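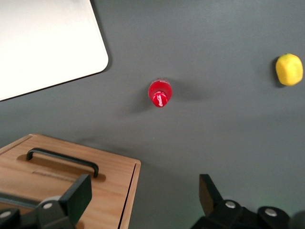
Sturow lässt den Comic von Tumelo Kruger nun doch wieder ins Regal. Die Stadtbücherei hatte »Semon« im November aus der Jugendabteilung genommen, nachdem sich zwei Eltern über ein paar Seiten in der Mitte beschwert hatten (die mit dem Priester und dem Schwein, wer das Heft kennt, weiß Bescheid). Seitdem lag es hinter der Theke, auf Nachfrage und nur mit Ausweis. Ich habe mir damals ziemlich die Finger wundgetippt deswegen und war gestern natürlich bei der Sitzung des Kulturausschusses dabei! Auf einem dunkelgrauen Tisch wie dem auf dem Foto, mit roter Plastikflasche und weißer Platte, würde ich so ein Heft ja einfach liegen lassen, egal wer zu Besuch kommt, aber ich habe auch keine Bücherei zu leiten.

3.903 Unterschriften hatte der kleine Verlag Charvát gesammelt, und das für einen Schwarzweißband mit 80 Seiten, von dem vorher kaum jemand in der Stadt gehört hatte. Die Debatte war nach 30 Minuten vorbei, viel schneller als gedacht. Der Band kommt jetzt zu den Erwachsenencomics, offen zugänglich, ohne Aufkleber und ohne Ausweis.

Kruger selbst war nicht da, er zeichnet gerade an »Stetance«, seinem nächsten Buch. Mir schrieb er nur, er freue sich und habe die Seite mit dem Schwein übrigens immer für die harmloseste gehalten. Ich ehrlich gesagt auch. Ausleihen kann man das Heft ab Montag, und ich stehe ganz sicher in der Schlange.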